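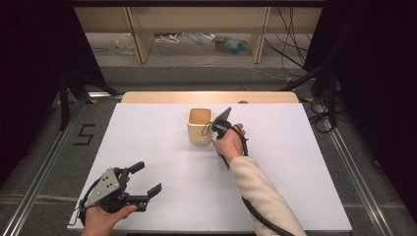 Clekville市企業立地促進協議会 定例会 議事録

日時:2023年2月3日 午後
場所:Clekville市役所 会議室
出席:協議会委員、産業振興課、都市計画課、財政課、上下水道課、道路河川課、消防本部予防課(オブザーバー)
欠席:農業政策課(書面により意見を提出)
傍聴:あり
配布資料:次第、Fumside地区分譲要綱改正案(新旧対照表)、用地現況図、許認可事務フロー図、Rondusport町との事務協議の経過、農業政策課意見書

開会
産業振興課長が開会を宣し、定足数を満たしている旨を報告した。前回議事録については、排水計画に関する上下水道課の発言のうち「協議済み」とある箇所を「協議中」に訂正したうえで承認した。訂正後の版は市ウェブサイトに掲載し、旧版は差し替える。

議題 Fumside地区産業用地の分譲要綱の改正について
産業振興課から改正案の説明があった。現行要綱は、用地取得後の操業開始期限を一律に定めており、延長の規定を置いていない。設備の納期遅延や建築確認の手戻りが生じた場合、企業側は買戻し特約の適用を受けるおそれがあり、事前相談の段階で取得を見送る例が続いている。改正案では、期限の延長を2年まで認め、延長の申請には工程表と資金計画の変更箇所を添付させる。延長中の用地は第三者に転貸できないものとし、資材置場としての一時使用は市長の承認を要する。

対象となるのは同地区北側の3区画である。南側の既分譲地については、契約締結時の要綱を適用し、遡及はしない。

委員から、延長を認める事由の範囲が広すぎるとの指摘があった。改正案の文言は「やむを得ない事情があると認めるとき」であり、判断基準が読み取れない。産業振興課は、要綱本文には包括的な表現を残し、別に定める運用基準で事由を列挙する考えであると答えた。委員からは、運用基準も要綱と同時に公表すべきであり、内規にとどめるのであれば改正案には賛成できないとの意見が重ねて出された。協議の結果、運用基準を要綱の別表とし、公表の対象に含めることで合意した。

財政課からは、買戻し特約の登記期間と延長後の期限との関係について確認があった。延長後の期限が特約の期間を超えると、市は特約を行使できない状態で履行を待つことになる。産業振興課は、契約書のひな形を修正し、特約の期間を延長後の期限に合わせて設定すると説明した。登記費用の負担区分は現行どおり取得者負担とする。法務担当の確認を経て、次回までに修正後のひな形を提出する。

都市計画課からは、地区計画で定める建築物の用途制限について、倉庫業を営む倉庫の扱いに関する照会が増えているとの報告があった。現行の地区計画は製造業の立地を前提としており、倉庫単独の立地は想定していない。協議会としては地区計画の変更には踏み込まず、製造施設に付随する倉庫の解釈を整理した文書を都市計画課が作成し、窓口で配布することとした。

議題 中央区画の応募状況と審査手続について
産業振興課から、北側3区画のうち面積3236平方メートルの中央区画に、部品加工業のGallardoから取得の申込みがあったとの報告があった。申込みは公募期間内に受理されており、書類の不備はない。事業計画書には工場棟、事務所棟及び駐車場の配置が示されている。雇用計画は常用雇用を基本とし、操業開始後に段階的に増員する内容である。

委員から、計画書に記載された工業用水の使用見込みが上下水道課の配水能力の範囲内にあるかとの質問があった。上下水道課は、平常時の供給には支障がないものの、夏季の使用が集中する時間帯には減圧の影響を受ける可能性があるとし、受水槽の設置を条件に付すことが望ましいと答えた。受水槽の容量は申込者の設計により異なるため、協議会で数値を定めることはせず、上下水道課との個別協議に委ねる。

消防本部予防課からは、危険物の貯蔵及び取扱いの有無が計画書から判別できないとの指摘があった。切削油及び洗浄剤の種類によって届出と許可のいずれが必要かが変わる。産業振興課は申込者に品目表の追加提出を求める。審査会は品目表の到着後に開くものとし、到着前に採点を始めることはしない。

採点の方法についても意見交換があった。現行の採点表では、財務の健全性、雇用の見込み、環境負荷、地域経済への波及の各項目に配点があり、波及の項目は記述評価となっている。委員の一人は、記述評価では審査委員ごとの差が大きく、不採択となった企業への説明が難しいと述べた。別の委員は、市内発注の割合などの数値に置き換えると、市内に取引先をもたない業種が一律に不利になると述べた。今回の審査は公募時に公表した採点表によることとし、採点表の見直しは次の公募までの検討事項とした。

審査委員のうち申込者と取引関係にある者は当該審査から外れる。該当の有無は、審査会の開催前に書面で申告する。 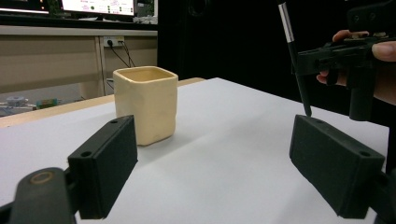
記録:楢部 志津

議題 許認可窓口の一本化について
都市計画課から、立地に伴う許認可事務のフロー図について説明があった。現在、進出企業は開発行為、建築確認、道路占用、排水接続、景観の届出をそれぞれ別の課に相談しており、同一の図面を複数回提出する運用となっている。課ごとに求める縮尺や記載事項が異なることも、手戻りの原因である。

改正後の運用では、産業振興課に受付窓口を置き、事前相談票と図面一式を受け取って各課に回付する。各課は回付を受けた後、意見の有無を所定の様式で返す。窓口は意見を取りまとめ、企業に一括して通知する。許認可そのものの権限は各課に残り、窓口の通知は処分に当たらない。この点は通知文に明記する。

道路河川課から、回付の期限を設けると、現地確認を要する案件で十分な審査ができなくなるとの懸念が示された。特に乗入口の位置については、交差点からの離隔や歩道の段差処理を現地で確認する必要があり、書面だけでは意見を出せない。協議の結果、期限内に意見を返せない場合は、その理由と見込み時期を様式に記入して返すこととした。無回答をもって意見なしとみなす扱いは採らない。

上下水道課からは、排水接続の事前協議について、下水道の処理区域外に当たる東端の扱いをフロー図に書き加えるよう要望があった。都市計画課は、区域外の場合は合併処理浄化槽の設置協議に分岐する旨を追記する。

電子申請への対応についても質疑があった。現行の市の申請システムは添付ファイルの容量に上限があり、構造図を含む図面一式は受け付けられない。当面は記録媒体による提出を併用し、システムの改修は情報部門の更新計画に合わせて検討する。媒体の返却と廃棄の手順は、産業振興課が文書管理規程に沿って定める。

試行の開始は7月とする。試行の対象はFumside地区に限り、市内全域への拡大は試行の結果を見て改めて議題とする。試行中に処理した案件については、受付から通知までの所要日数と差戻しの事由を記録する。

議題 測量及び地盤調査に係る補正予算の要求について
産業振興課から、北側区画の西端について、境界確定測量と地盤調査の追加が必要になったとの説明があった。旧水路の付替え部分で公図と現況に差異があり、隣接地権者との立会いが未了となっている。必要額は475万円で、全額を委託料として計上する。

財政課は、地盤調査については造成工事の設計時に実施した調査の成果が残っているはずであり、これを利用できないかと質問した。産業振興課は、当時の調査地点が付替え前の水路の東側に限られていたこと、埋戻し土の性状に関する記録がないことを説明し、成果の一部は比較資料として利用するものの、西端についての代替にはならないと答えた。財政課は、既存成果の利用範囲を要求書に明記することを条件に、要求の提出に異議がない旨を述べた。

委員から、測量の結果、区画の面積に増減が生じた場合の分譲価格の扱いについて質問があった。価格は平方メートル当たりの単価で公表しており、契約時の実測面積により精算する。公募要項にも同じ記載がある。調査が完了するまで西端区画の公募は行わない。

採決の結果、補正予算の要求を了承した。要求額は本会議への提案前に変更されることがある。

議題 Rondusport町との連携について
産業振興課から、隣接するRondusport町との事務協議の経過について報告があった。同町は港湾に近接した用地を有し、保管及び積替えの需要に対応できる一方、まとまった面積の製造用地をもたない。事務レベルでは、企業からの照会のうち自らの用地で対応できないものを相互に紹介する案が検討されている。

委員からは、紹介に当たって企業情報を他の自治体に渡すことになるため、企業の同意をどの時点で取るかを明確にすべきだとの意見があった。産業振興課は、相談票に同意欄を設け、同意のない案件は紹介の対象としないと答えた。同意の撤回の手続も様式に記載する。

このほか、両市町を結ぶ道路の大型車通行について、道路河川課から橋梁の補強時期に関する報告があった。補強が終わるまでは総重量の制限が続き、重量物の搬送には迂回が必要となる。用地案内の資料にはこの制限を記載していないため、次の改訂で追加する。迂回路の沿道には通学路が含まれており、搬送時間帯の調整は学校側との協議を要する。

奨励金の水準に関する協調については、同町の条例改正の見通しが立っておらず、今回は協議の対象としなかった。連携に関する覚書の案文は、産業振興課が同町と調整のうえ次回に提出する。

書面意見について
農業政策課の意見書を事務局が朗読した。要旨は、Fumside地区の外周に接する農地について、用水路への排水の流入と夜間照明による作物への影響を懸念するものである。排水については、開発協議の際に流入先を図面で確認することで足りるとした。夜間照明については、地区計画にも分譲要綱にも規定がない。委員から、照射方向と点灯時間に関する配慮事項を運用基準に加えてはどうかとの提案があり、農業政策課と産業振興課が文案を協議することとした。強制力をもつ基準とするかどうかは結論を得ず、継続審議とした。 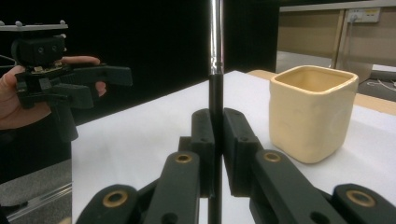

操業開始期限の延長は、改正前に申込みをした企業にも適用されるのか。

改正要綱の施行日以後に売買契約を締結する場合に適用される。申込みが施行日前であっても、契約の締結が施行日以後であれば延長の規定の対象となる。

上記は傍聴者から事前に提出された書面質問と、産業振興課の回答である。協議会は回答の内容を確認し、公募に関するよくある照会として市ウェブサイトに追記することを了承した。

決定事項
分譲要綱の改正案は、運用基準を別表とする修正を加えて承認する。
許認可窓口の一本化は、都市計画課がフロー図を修正したうえで試行に移る。
補正予算の要求を了承する。
中央区画の審査会は、申込者から品目表が提出された後に日程を定める。
西端区画の公募は、測量及び地盤調査の完了まで見合わせる。

継続事項
採点表における波及項目の評価方法
夜間照明に関する配慮事項の位置付け
図面一式の電子申請への対応
Rondusport町との覚書の案文

各課への依頼
産業振興課は、契約書ひな形の修正案、相談票の様式、記録媒体の取扱手順を次回資料として提出する。都市計画課は、付随倉庫の解釈に関する文書を窓口配布の前に委員へ送付する。上下水道課は、受水槽の個別協議に用いる確認項目を産業振興課に通知する。道路河川課は、重量制限区間の位置図を用地案内の改訂に間に合うよう提供する。

その他
次回の開催日は事務局が委員の都合を照会して決定する。資料は電子データで事前に送付し、紙の資料を希望する委員には当日配布する。議事録の内容に訂正がある場合は、次回会議の前までに事務局へ文書で申し出ること。

以上をもって議事を終了し、閉会した。

問合せ先 Clekville市産業振興課 企業立地担当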